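Wostix Hardwax Oil for Tabletops and Counters

Product group: Wood care, interior
Container sizes: 1 liter and 4 liters
Finish: Satin

Wostix Hardwax Oil is a clear protective finish for indoor wooden furniture that receives daily use. It is intended for dining tables, desks, workbenches, shelving and library counters. The oil enters the surface of the wood and leaves a thin wax layer that can be renewed in sections, without sanding the whole piece.

The product is supplied ready to use and should not be thinned. Stir well before and during application. The contents settle when stored, and an unstirred can will give an uneven sheen.

Preparation

The wood must be clean, dry and free of old varnish. Sand in the direction of the grain, finishing with a fine paper, and remove all dust with a vacuum and a lint-free cloth. Oak and other woods rich in tannin should be tested on the underside first. The clear version deepens the natural color of most woods and brings out warmer tones in pale ones. Customers who wish to keep a pale surface should order the Natural version, which contains a small amount of white pigment.
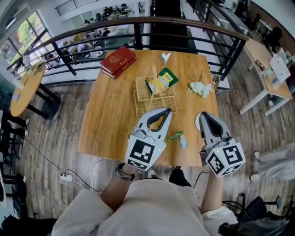

Lech Cieślak wrote to ask whether a single coat would be enough for a table used only for paperwork. He had oiled his own desk once, left it at that, and found that a coffee cup marked it within the month. Our advice remains two coats for any horizontal surface - a single coat is suitable for table legs, frames and the backs of cabinets.

Application

Apply a thin coat with a brush or a flat pad. Wipe off any oil that remains on the surface before it becomes tacky. Allow 12 hours between coats at normal room temperature, and longer in cool or humid rooms. The table may be used with care on the following day. Do not place rugs, mats or heavy objects on the surface until the oil has hardened fully.

Safety

Cloths soaked with oil can ignite without a flame. Place used cloths in water or in a closed metal container immediately after work. Keep the product away from children.

Ordering

Wostix Hardwax Oil is distributed by Trondska from the Hatavgate warehouse. Schools and public offices may order on account. Requests for samples on a particular wood should be addressed to Shufen Cheng, Wood Care Department, and should state the species and any previous finish.

Product sheet revised 15 May 2024.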